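Stostent
Adhésifs et réparation > Rubans toilés > Ruban toilé Davex, gris argent ou noir

Ruban toilé Davex
Fiche revue en novembre 2025

Le fabricant parle d'un ruban « universel ». Nous vendons du ruban adhésif depuis assez longtemps pour nous méfier du mot. Le Davex est un bon ruban toilé de milieu de gamme, qui se déchire à la main et tient bien sur une surface plane et dégraissée. Pour le reste, lisez la suite avant de commander.

Ce que dit l'emballage
Support polyéthylène sur trame textile, adhésif caoutchouc, pose « sans bulle ni pli », retrait « propre ». La pose sans pli, nous attendons toujours de la voir. Sur un plateau blanc, avec plusieurs bandes qui se chevauchent, le gris argent garde ses ondulations et les fait ressortir au moindre reflet.
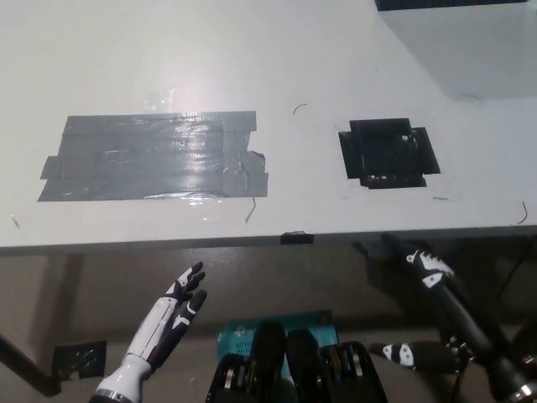 Le noir est plus discret de loin, mais il brille aussi, et ses bords se remarquent davantage sur un fond clair. Si vous cherchez une réparation invisible, aucun des deux coloris ne convient. Un ruban toilé reste une solution d'atelier, de réserve ou de local technique. Sur un meuble destiné à recevoir des clients, prenez plutôt un film de recouvrement ou changez le plateau.

Pose sur un plateau de table
Nettoyez à l'alcool, laissez sécher, coupez aux ciseaux. La déchirure à la main est commode, mais elle laisse des extrémités irrégulières et des fils qui se promènent ensuite sur la table. Posez les bandes dans le même sens, avec un chevauchement franc, et marouflez du centre vers les bords avec une raclette. Un pli pris sous la bande suivante ne se rattrape plus : il faut tout reprendre.

Évitez d'empiler les morceaux dans tous les sens pour couvrir un petit défaut. On obtient un contour en escalier, plusieurs épaisseurs au milieu et autant d'arêtes où la saleté s'accroche. Une seule pièce, coupée large avec des angles arrondis, tient mieux.

Et le retrait ?
« Propre », dit la notice. Après quelques jours, sans doute. Après un été près d'une fenêtre, nous avons passé un bon moment au grattoir plastique, et il restait de la colle. Le dissolvant Lukent en vient à bout, mais il ternit certains revêtements blancs. Faites un essai sous le plateau. Nous ne reprenons pas les tables abîmées par un nettoyage, la question nous a été posée en septembre.

Gris ou noir
Même trame et même colle selon le fabricant. À l'usage, le noir nous paraît un peu plus souple et suit mieux un chant arrondi, sans que nous puissions jurer qu'il ne s'agit pas d'une différence de lot. Choisissez selon la couleur du support et ne payez pas de supplément pour le noir si un autre revendeur vous en demande un.

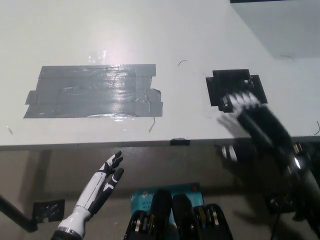

Conditionnement
Rouleau à l'unité ou lot de 3 rouleaux d'un même coloris. Pas de panachage dans le lot, malgré nos demandes répétées. Expédié depuis l'entrepôt Subramaniam.

Retours
14 jours, rouleau non entamé. Un rouleau dont l'amorce a été décollée est considéré comme entamé.

À ne pas faire
Plan de travail alimentaire, câble électrique sous tension, surface grasse, bois brut poussiéreux. Le ruban ne remplace ni une vis ni une colle de structure, quoi qu'en dise la vidéo du fabricant.

Articles associés
Dissolvant de colle Lukent
Raclette de marouflage, bord feutre
Grattoir plastique, lames de rechange vendues à part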